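Print this page
E-mail this page

Section 8. Running your first soft-goods task

You've got the Teuber two-arm kit bolted down, both arms answer in the console, and now comes the part I look forward to every time I write one of these guides: giving it something floppy to deal with. Bags are wonderful for this. They sag, they fold, they have straps going everywhere, and they'll teach you more about your settings in an afternoon than a box of wooden blocks will in a month.

Before you start

1. Finish the homing routine in Section 7 and leave both arms parked.
2. Set grip force to 2 on each arm. The factory default is fine for rigid parts but too eager for cloth.
3. Set travel speed to 375. You can raise it to 400 once you've had a few clean runs.
4. Lay the bag flat, top facing away from the rail.

CAUTION: Keep your hands outside the enclosure whenever the console shows ARMED. Press HOLD before you reach in to move anything.

Lining up the wrist view

5. Open the Wrist tab and pick one arm.
6. Jog down slowly until you can see the material between both black pads. You want a piece the pads can close on, such as a fold or a pocket edge, and plenty of open gap on either side of it.
7. Press MARK. The console saves the approach point. 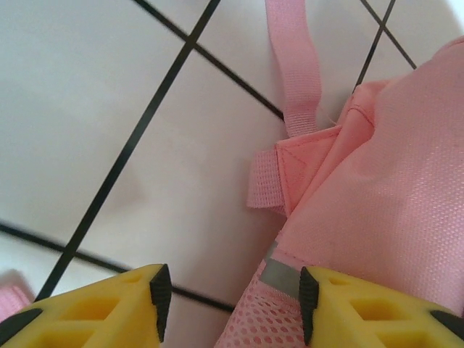
Magdolna Szabó wrote in after the last edition to say that step 7 cost her a whole evening: MARK saves the point for the selected arm only, and she had been marking the left and then wondering why the right kept going back to park. She's right, and it deserves a note.

NOTE: Mark each arm separately. The arm name in the console turns bold when its point is saved.

8. Switch to the other arm and repeat steps 6 and 7.
9. Open the Overview tab and check both approaches together.
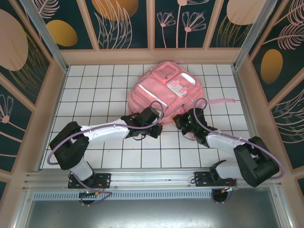 Two-arm moves are where this kit gets really fun, and the Overview tab is the best place to catch trouble early. The planner keeps the arms apart on its own, but it knows nothing about your cables! With the wrists brought in together over the lower part of the bag, give the purple cables a good look: each one needs a free loop like these, with enough slack for the wrist to turn. If a loop pulls tight, press HOLD, park that arm, and loosen the ties a little before you go on.

10. Press RUN ONCE. Keep a finger near HOLD for the first pass.
11. If the cloth slips, raise grip force one step at a time. If it bunches up, lower the travel speed first and leave the force alone.
12. Save the task under a name you'll recognize later (mine from October are all called "bag", and I regret it).

NOTE: Straps are harder than pockets. Get a pocket lift working well, then move on to Section 9, Lifting by a Strap.

Print this page
E-mail this page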